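손님 오기 전날, 우리 집 식탁에서 벌어지는 일들

지난번에 국물 요리 글을 올렸더니 음식 말고 집 꾸미는 얘기도 좀 해 달라는 분들이 계셔서, 오늘은 파티 장식 얘기를 왕창 풀어 볼게요. 저는 인테리어를 배운 사람도 아니고 손재주도 딱 중간이에요. 그래도 집에서 생일상이며 돌상이며 송년회까지 이것저것 차리다 보니 나름의 요령이 생겼거든요. 풍선, 조명, 종이 장식, 그리고 제일 귀찮은 뒷정리까지 생각나는 대로 적어 봅니다. 순서는 별 의미 없으니 필요한 데만 골라 읽으셔도 돼요!

먼저 색부터

예전의 저는 예쁜 게 보이면 일단 사는 사람이었어요. 금색 술, 분홍 가랜드, 하늘색 종이컵... 하나하나는 다 귀여운데 거실에 모아 놓으면 문구점 떨이 코너가 되더라고요(남편 표현입니다). 그래서 요즘은 이미 집에 있는 것에서 색을 하나 고르고 시작해요. 우리 집은 소파가 짙은 초록이라 초록을 바탕에 깔고, 크림색을 넉넉히, 그리고 튀는 색 하나를 조금만 넣습니다. 겨울엔 그 튀는 색이 자주색이고 6월엔 살구색이에요.

색을 고를 때는 꼭 저녁에 거실 불을 켜 놓고 보세요. 낮에 창가에서 봤을 때 고운 크림색이 밤에 전구 밑에 가면 누렇게 뜨는 경우가 있어요. 저는 종이 견본을 벽에 붙여 놓고 밥 먹으면서 힐끔힐끔 쳐다봅니다. 하룻밤 지나고도 마음에 들면 그걸로 가요.

그리고 무늬 있는 건 한 군데만! 냅킨에 무늬가 있으면 접시랑 가랜드는 민무늬로 두는 식이에요. 저는 냅킨에 욕심을 내는 편이라 나머지는 늘 심심하게 갑니다. 냅킨은 손님이 손에 쥐고 들여다보는 물건이잖아요. 돈 쓴 티도 제일 잘 나고요.

벽에 뭘 붙일 때

벽지 집 사시는 분들, 테이프 때문에 울어 보셨죠? 저는 전세 살 때 벽지를 손바닥만큼 뜯어 먹은 적이 있어요. 그 뒤로는 벽에 바로 붙이지 않고 커튼봉을 씁니다. 커튼봉에 낚싯줄을 묶어 늘어뜨리고 거기에 종이꽃이든 사진이든 작은 집게로 집어 두면 멀리서는 줄이 거의 안 보여요. 문틀 위쪽도 좋은 자리예요. 나무 문틀은 벽지보다 훨씬 너그럽거든요.

그래도 벽에 꼭 붙여야겠다 싶으면 종이 테이프를 먼저 붙이고 그 위에 양면테이프를 올리세요. 그리고 행사 끝나면 그날 밤에 떼세요. 피곤하다고 미루면 일주일 가고, 일주일 가면 한 달 갑니다. 뗄 때는 확 잡아당기지 말고 벽 쪽으로 눕히듯이 천천히요. 잘 안 떨어지면 드라이어 미지근한 바람을 조금 쐬어 주면 되는데, 너무 오래 쐬면 벽지 풀까지 말랑해지니까 금방금방 확인하면서 하세요.

창문은 마음껏 쓰셔도 돼요. 저는 창문에 종이 눈송이도 붙이고 글자도 붙여요. 비눗물을 살짝 묻힌 시트지는 위치를 고치기도 쉬워서 글자 줄 맞추기에 좋아요.

종이 가랜드, 생각보다 금방 만들어요

가랜드는 사는 것보다 만드는 쪽이 크기를 마음대로 할 수 있어서 좋아요. 저는 늘 240cm로 만듭니다. 우리 거실 창 너비에 살짝 늘어지게 걸었을 때 딱 보기 좋은 길이예요. 댁의 창이 좁으면 끝을 접어서 뒤로 넘기면 되고요. 줄은 면실이 제일 다루기 편해요. 나일론 줄은 매끈해서 종이가 자꾸 가운데로 몰려요. 종이는 너무 얇으면 난방 바람에 돌돌 말리니까 도화지 정도로 두께가 있는 걸 쓰세요.

동그라미를 오릴 때는 종이를 여러 장 겹쳐서 집게로 잡고 한꺼번에 자르면 빨라요. 다만 가위가 무디면 아래쪽 종이가 밀려서 찌그러집니다. 저는 가위를 알루미늄 포일로 몇 번 사각사각 잘라 준 다음에 써요. 새 가위처럼 되지는 않지만 확실히 낫더라고요. 모양 펀치가 있으면 더 편하긴 한데, 저는 Stollis에서 산 큰 원형 펀치를 딱 한 계절 쓰고 서랍에 넣어 두었어요. 손목이 약한 분들은 그냥 가위가 나을 수도 있어요.

글자 가랜드는 꼭 바닥에 한 번 펼쳐 보고 줄을 꿰세요. 저는 '축하해'를 '해하축'으로 걸어 놓고 손님이 들어올 때까지 몰랐던 사람입니다. 그날 찍은 사진이 전부 그래요, 전부.

조명은 낮게, 그리고 여러 군데

천장등 하나만 훤하게 켜 두면 아무리 꾸며도 분위기가 안 살아요. 저는 천장등을 끄고 스탠드와 줄전구를 눈높이보다 아래에 둡니다. 줄전구는 벽에 거는 것보다 유리병에 뭉쳐 넣는 쪽을 좋아해요. 선 정리가 필요 없거든요! 병은 큰 꿀병도 좋고 빈 화병도 좋아요. 건전지로 켜는 줄전구는 건전지통이 못생겼으니까 병 뒤로 빼서 냅킨 한 장 덮어 두시고요.

초는 향 없는 걸로요. 음식 냄새랑 향초 냄새가 섞이면 정말 이상해져요. 바닐라 향 초 옆에서 갈비찜을 먹어 본 뒤로 절대 안 켭니다. 아이들이 오는 날에는 초 자리에 전지 촛불을 두고, 대신 유리컵 안에 넣어서 빛이 번지게 해요. 컵 안쪽에 트레이싱지를 한 바퀴 둘러 주면 훨씬 은은해지고요.

Loukia Vasilakis라는 분이 예전에 댓글로 알려 주신 건데, 거울 앞에 불빛을 하나 두면 두 배로 보인대요. 해 봤더니 좁은 현관에 특히 좋았어요. 이 자리를 빌려 감사드려요!

풍선은 미리 불어도 될까요?

제일 많이 받는 질문이에요. 헬륨 말고 그냥 공기로 부는 고무풍선이라면 저는 전날 밤에 붑니다. 하루쯤은 거뜬해요. 대신 햇볕 드는 창가랑 난방기 옆은 피하세요. 풍선은 100개들이 한 봉지를 사면 넉넉한데, 욕심내서 다 불지는 마시고요. 크기를 일부러 들쭉날쭉하게 부는 게 포인트예요. 똑같은 크기로만 모으면 뭔가 포도송이 같아지거든요. 큰 것부터 묶어서 자리를 잡고, 주먹만 한 것들로 사이를 메우면 금세 그럴듯해집니다.

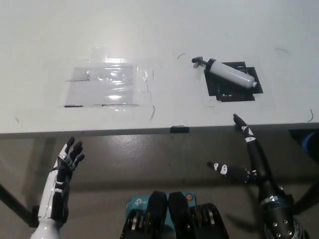

풍선 아치는 뼈대가 없어도 만들 수 있어요. 두 개씩 꼭지를 묶고, 그걸 또 두 묶음씩 꼬아서 네 송이짜리 덩어리를 만든 다음 낚싯줄에 줄줄이 감아 나가면 돼요. 덩어리를 감을 때마다 살짝 비틀어 주면 빈틈이 덜 보이고요. 그런데 이걸 입으로 다 불면 중간에 머리가 핑 돌아요. 저는 세 번째 생일상부터 손펌프로 바꿨는데, 하얀 통에 T자 손잡이가 달린 단순한 게 제일 손에 잘 잡히더라고요. 손잡이가 넓적하면 손바닥에 힘이 골고루 가서 한참 불어도 덜 아파요. 풍선 입구를 노즐에 끼울 때는 손가락으로 꼭 잡고 계세요, 안 그러면 온 방을 날아다닙니다.

묶는 게 또 일이죠. 손톱 긴 분들은 특히요. 저는 검지와 중지에 꼭지를 한 바퀴 감고 그 사이로 끝을 밀어 넣어요. 처음 몇 개는 욕이 나오지만 금방 익숙해집니다. 손끝이 아프면 밴드를 미리 감아 두세요. 너무 빵빵하게 불면 꼭지가 짧아져서 묶기가 훨씬 어려우니까, 다 불었다 싶을 때 바람을 조금 빼 주는 것도 잊지 마시고요.

식탁 위는 비워 둔다는 마음으로

장식을 하다 보면 자꾸 식탁에 뭘 올리고 싶은데요, 결국 음식 나올 때 다 치우게 돼요. 그래서 저는 큰 접시들을 빈 채로 먼저 올려 봅니다. 접시마다 쪽지에 '잡채', '전' 이렇게 써서 얹어 두고, 남는 자리에만 장식을 놓아요. 꽃은 앉았을 때 앞사람 얼굴이 보이는 높이로 자르고요. 아까워도 싹둑 자르세요! 팔꿈치를 식탁에 대고 팔을 세워서 손목보다 높으면 너무 높은 거예요.

식탁보 주름은 다리미판에서 다리지 말고 깔아 놓은 채로 펴는 게 편해요. 분무기로 물을 뿌리고 손으로 쓸어내린 다음 밤새 두면 대부분 펴집니다. 면이나 리넨은 잘 되고, 폴리에스터는 좀 고집을 부려요. 나무 식탁이면 물이 스밀 수 있으니 밑에 얇은 담요라도 깔고 하세요.

얼마나 들었냐면요

지난 모임 영수증을 찾아봤더니 냅킨이 2,573원, 면실이 2,102원이었어요. 나머지는 종이 상자에서 꺼낸 재탕이고요. 한번 사 두면 몇 년을 쓰니까 처음에 조금 괜찮은 걸 사는 게 저는 낫다고 봐요. 줄전구만큼은 싼 걸 샀다가 두 번이나 다시 샀어요.

치우는 건 다음 날 아침 말고 그날 밤에

저는 손님이 가시면 음식부터 냉장고에 넣고, 그다음 바로 벽에 붙인 것들을 떼요. 가랜드는 두꺼운 종이에 둘둘 감아 두면 엉키지 않아요. 휴지심도 되지만 종이가 크면 꺾이니까 택배 상자를 길게 잘라 쓰는 게 좋더라고요. 줄전구도 똑같이 감고, 건전지는 꼭 빼서 따로 두세요. 작년에 안 빼고 넣었다가 하얗게 샌 걸 발견했지 뭐예요.

풍선은 꼭지 바로 밑에 투명 테이프를 붙이고 그 위를 바늘로 콕 찌르면 펑 안 터지고 바람이 스르르 빠집니다. 밤에 정리할 때 이 방법이 최고예요. 터진 고무 조각은 아기나 강아지가 있는 집이면 소파 밑까지 꼼꼼히 살펴보시고요.

다음 글에서는 냅킨 접는 법을 올려 볼까 해요. 토끼 모양은 제가 아직 성공을 못 해서 연습 좀 더 하고 올게요. 혹시 쉽게 접는 방법 아시는 분은 댓글 남겨 주세요!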